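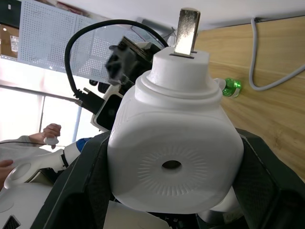 4. Registering lots and setting reserves

This section explains how to enter wine lots in Rimesen Cellar Auction before the catalog is published. You need a seller account that is already approved (see section 3).

4.1 Create a lot

1. Open the sale from the main menu and choose Lots, then New lot.
2. Enter the producer, the vintage and the bottle size. If the wine has no vintage, write NV. Do not leave the field empty.
3. Enter the number of bottles. One lot can hold up to 41 bottles of the same wine.
4. Choose the fill level from the list. For old bottles, please measure with the bottle standing and at rest.
5. Press Save. The program gives the lot a number, for example 712.

Note: The lot number stays the same when you change the order of the catalog. Only the page position changes.
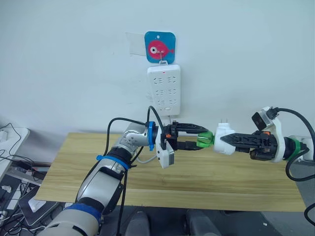

4.2 Set the estimate and the reserve

1. Open the lot and go to the Prices tab.
2. Enter the low estimate and the high estimate in the currency of the sale.
3. Enter the reserve. It must be equal to the low estimate or less. If it is higher, the field becomes red and you can not save.
4. If the seller wants no reserve, mark the box No reserve — do not write zero, the program reads zero as a missing value.
5. Press Confirm prices.

Caution: After the catalog is published, you can lower a reserve but you can not raise it. Check every reserve with the seller in writing before you publish.

4.3 Import lots from a file

Sellers who use Estard or Brikel stock lists can send a CSV file. The import takes up to 200 lots at one time. Bigger files must be divided.

1. Choose Lots, then Import.
2. Select the file and the template of the seller.
3. Look at the preview. Lines with a problem are marked in yellow.
4. Correct these lines, then press Import.
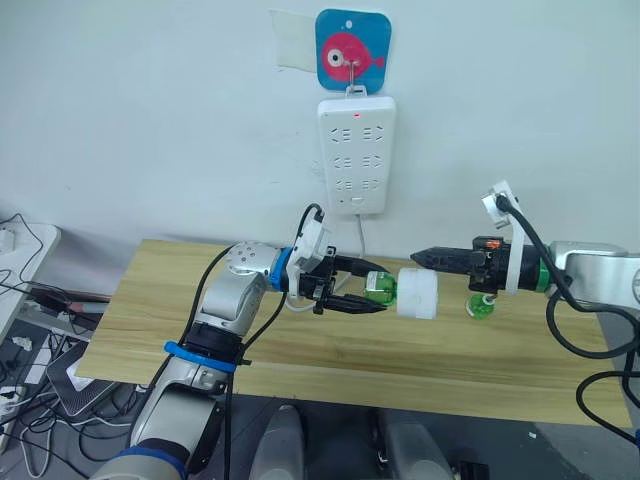 If the import stops with code 2173, the vintage column contains text that the program does not know. Replace it with four digits or NV and import the file again. Lots that were already saved will not be doubled.

Note: Martens templates from before March have no column for fill level. You must add this by hand in each lot.

Section revised January 24, 2025, by Zbigniew Kubiak. Publishing the catalog is described in section 5.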